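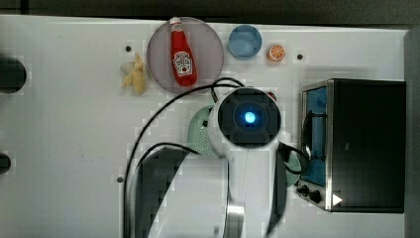

Como comparar duas políticas de manipulação quando a cena nunca fica igual entre os ensaios?

Perguntado por gekavham em outubro

Estou avaliando duas políticas treinadas por imitação para um braço de mesa com objetos de cozinha de brinquedo. A tarefa é uma instrução em texto, do tipo "coloque a banana na tigela azul". A política A foi treinada só com as nossas demonstrações. A política B partiu de um modelo pré-treinado e recebeu ajuste fino com as mesmas demonstrações.

Fiz 40 ensaios com cada uma. A teve 19 sucessos e B teve 26. No relatório interno escrevi que B é melhor, e o revisor devolveu com dois comentários: que a diferença pode ser ruído e que eu não controlei a posição inicial dos objetos. A segunda parte é verdade. Depois de cada ensaio eu recoloco as coisas a olho, e rodei todos os ensaios de A antes de começar os de B.

Preciso refazer tudo? Cada bloco de 40 me toma uma tarde. A câmera é fixa, vista de cima, e gravo todos os ensaios em vídeo.

Plomley

O revisor tem razão nas duas coisas, mas a segunda é a mais séria.

Sobre o número: 19 em 40 são 47,5% e 26 em 40 são 65%. Um teste exato de Fisher bilateral com essas contagens dá um p acima de 0,1. Isso não mostra que as políticas são iguais, só que 40 ensaios por braço do estudo é pouco para uma diferença desse tamanho. Coloque o intervalo de confiança no relatório em vez de só a porcentagem.

Sobre a ordem: rodar A inteira e depois B inteira mistura a política com tudo o que mudou no meio do caminho. Luz da sala, calibração, desgaste da garra, e também você, que aprende sem perceber quais posições funcionam. Nenhum teste estatístico corrige isso depois.

O que fazemos aqui:

Definimos 10 configurações iniciais e salvamos uma foto de cada uma, tirada pela própria câmera da cena. Antes do ensaio, o programa mostra a imagem ao vivo com a foto de referência por cima, a 50% de transparência. Quem opera move os objetos até as bordas coincidirem. Com prática leva menos de um minuto.

Em cada configuração rodamos as duas políticas em sequência, com a ordem sorteada. Quem arruma a mesa não sabe qual vai rodar, o script escolhe e só grava no log.

Os critérios de sucesso são escritos antes. "Banana na tigela" parece claro até ela ficar apoiada na borda. Decida antes se isso conta, e qual é o tempo limite.

Com os ensaios pareados você pode usar McNemar, que olha só para os pares em que uma política acertou e a outra errou. Se a dificuldade varia muito de uma configuração para outra, costuma render mais do que comparar dois grupos soltos. Só cuidado com as repetições da mesma configuração – elas não são independentes, e aí é melhor um modelo misto com a configuração como efeito aleatório.

Então sim, eu refaria. Os 80 ensaios antigos servem como piloto, para calcular o tamanho da amostra.

Braketti

Roda mais ensaios que resolve. Com 100 de cada a diferença aparece.

El Ouafi

Mais ensaios na mesma ordem não resolvem, só deixam o intervalo mais estreito em volta de um valor que pode estar enviesado.

Acrescento uma coisa à resposta do Plomley: não guarde só sucesso ou falha. Nós dividimos a tarefa em etapas (aproximou do objeto certo, pegou, transportou, soltou no lugar) e anotamos até onde cada ensaio chegou. Num caso nosso as duas políticas tinham quase o mesmo sucesso final, mas uma errava o objeto em 7 ensaios e a outra nunca errava o objeto, perdia na hora de pegar. São problemas diferentes e pedem dados diferentes.

Como você tem os vídeos, dá para fazer essa anotação nos ensaios antigos sem encostar no robô. Se puder, peça a duas pessoas que anotem separadamente, sem o nome da política no arquivo, e informe a concordância entre elas.

Sobre a posição inicial, marcar a mesa com fita parece mais simples do que a foto sobreposta, mas a fita entra na imagem e a política pode passar a se guiar por ela. Se for marcar, use a mesma marcação já nas demonstrações.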